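Search this notebook
Enter keywords

Tuesday, 7:40 am

Probe alerts for the Yammine status page overnight. The external checker marked the site down on 2 checks, both from the Purkar node. Temen and Benance nodes saw normal responses across the same window. Web server log shows no restart and no 5xx entries.

Median response from Temen was 83 ms, Benance 76 ms. Purkar sat at 161 ms before the first failure, then timed out at the TLS handshake. Ran a traceroute from Purkar by hand and it completed. Resolver cache there still held the old A record from the May migration, so flushed it and cut the TTL cap in the node config. 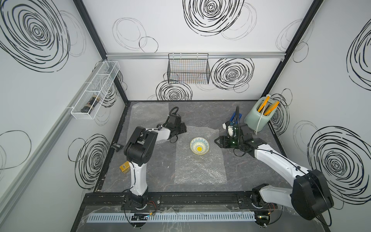
Changed the alert rule as well. A single node can no longer flip the page to "down"; it now needs a second node to agree on the next check. One node failing alone is logged as "degraded (regional)" and goes to email only.

Anselmo Bermúdez wants the raw handshake timings kept longer than the current retention. Disk on the collector will take it, but the rollup job has to be moved first or it will overwrite them.

To do: check whether the other nodes carry the same stale record. Ask Dagmar Hubáček for the resolver config history. Response bar colours on the public page still wrong for timeouts, ticket open.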